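Limness Kitchen Helper: Set-up Guide for Teams
Section 3: Getting the kitchen ready

By now you should have the Thambiah planning software on the office computer and your first practice kitchen loaded. Do make yourself a cup of tea before you carry on, as this section is a bit of a read, and it goes better with the people who normally look after the staff kitchen sitting beside you.

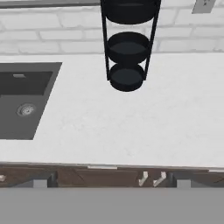
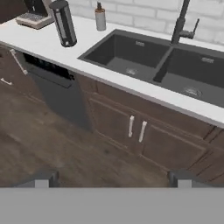 Simulated views: counter with tiered stand (first); double sink and gripper (second).

Who does what from now on

The Helper takes over the end-of-day clearing and wiping. Your kitchen staff keep the ordering, the food preparation and the final say on whether a surface is clean. At our Hudasmont site the team found their afternoons changed more than their mornings — the late clear-up went, and a short check at the screen came in its place. Please talk this through with everyone before the first shift, and write the new duties into the rota so that they count as proper working time.

Teaching the counter

1. Open the practice kitchen and choose Counter from the menu on the left.

2. Mark everything that lives on the worktop for good, such as a tiered stand, a soap dispenser or a coffee maker. The Helper will wipe up to these things and leave them where they are.

3. Mark the sink next. If yours has two basins, give each one its own name, and use the names your team already uses among themselves.

4. Mark the tap and its lever as Keep Clear. A tall spout needs plenty of room on every side, so be generous with the line you draw.

5. Add the cupboard and drawer handles. Go slowly with any that show at an angle on your screen, and turn the view until you are happy with each one.

6. Save, then run the practice shift twice, once with a kitchen worker watching and once with whoever will be on call.

Note: The practice kitchen won't match yours to the inch. Repeat steps 2 to 5 with your own room plan before going any further.

Caution: Keep hands away from the gripper whenever the fingers are open and the status light is green. Press Pause first, every time, even for a dropped teaspoon.

Caution: Never set the Helper to work while people are cooking. The Parau floor mat will stop it if someone steps close, but the mat is a back-up and should be treated as one.

When your team has had nearly 9 practice shifts between them, go on to Section 4, Cupboards and Drawers.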